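Print this page | E-mail this page

Clearing a False Grip Fault (Code 283) on a Parallel Gripper

Applies to Hirkach arms with wrist camera, controller firmware 577 and later.

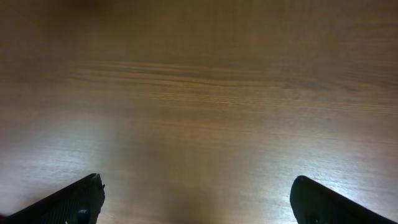 Darlene Bélanger wrote that her cell threw code 283 every afternoon and never in the morning, and that swapping the finger pads made no difference.

Code 283 means the controller believes an object is held when the jaws are open. On a varnished bench the usual cause is glare near the fingertips, which the vision check reads as a part edge.

1. Press the emergency stop and lock out the arm. Do not reach between the fingers while the drive is live.
2. Inspect both fingers for chips or a raised edge. Tighten any loose fasteners.
3. Restore power and jog the open gripper over the bare bench.
4. Open the wrist view. Look for pale patches beside the tips and a darker band between them.
5. Turn off overhead lights one at a time and watch the patches. Shade or move the one responsible.
6. Set exposure to manual and lower it until grain is visible through the glare.
7. Re-teach the empty background, then run 20 open/close cycles at reduced speed.

If the fault returns, log the jaw position at the time of the trip. A reading under 635 with the jaws fully open points to the encoder. Stop using the arm until it is replaced.

Comments (2)

Laurier Marchand: Step 6 fixed ours. Grey matte mat under the work area also helps.

Karine Fortin: Does re-teaching wipe the saved part profiles? Ours came back blank.

Contact | © Vlachou Automation | Back to top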